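How to clear a slow bathroom sink without chemicals

Updated 11th February

A basin that takes five minutes to empty is usually blocked in the first foot of pipework. Hair catches on the underside of the plug, soap sticks to the hair, and the gap gets smaller every week. You can clear most of these blockages yourself in under an hour.

What you need

A bucket or washing-up bowl
Rubber gloves
An old toothbrush
A plastic drain strip, the kind with barbs down both sides
A torch
Two old towels

I use the Briko drain strip, which cost me less than a takeaway coffee, but any barbed strip will do. Leave the bottle of drain cleaner in the cupboard. If you have already poured some down, don't open the trap at all until you have read the label and flushed the pipe as it tells you.

Step 1: Take out the plug

Clear the shelf and the basin first. Plugs come in three main types. A rubber one on a chain lifts straight out. A click-clack plug usually unscrews anticlockwise when it is in the open position. A pop-up plug worked by a rod behind the tap may lift out, or it may be hooked on to the rod underneath, in which case you undo the nut on the back of the waste pipe and slide the rod out a little way.
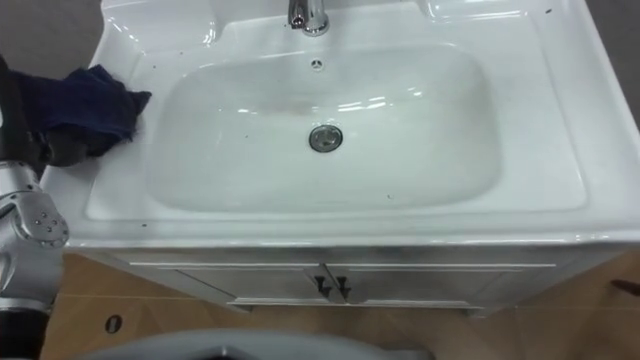
Grip is the usual problem with a click-clack plug. Soap film makes the cap slippery, and people end up reaching for pliers, which scratch the finish. Dry everything and try again with a rubber glove on. On a basin like this one, where the drain has a polished metal cap, I press a piece of damp kitchen sponge down flat and turn with the palm of my hand. If it still won't move, leave a cloth soaked in white vinegar over it for 15 minutes, rinse, and have another go.

Step 2: Use the strip

Push the strip down until it stops, turn it half a turn and pull it up slowly. Wipe off whatever comes with it and repeat until it comes up clean. Scrub the plug and the inside of the waste with the toothbrush, then run the hot tap for a minute.

Step 3: Clean the trap

If the water is still slow, put the bucket under the trap and a towel round it. Undo the bottom of a bottle trap by hand, or the two large nuts on a U-bend. Keep the washers in the order they came off – it is easy to mix them up. Wash everything in a different sink. Refit it hand tight, fill the basin, let it go, and feel round each joint with dry tissue.

When to stop

Caoimhe Sheehan, who rents out flats in Ondville, wrote in to say her basin was slow even with a spotless trap. The blockage was further along, where the basin and bath shared a pipe. If your bath gurgles when the basin empties, you probably have the same thing and need a longer drain snake or a plumber.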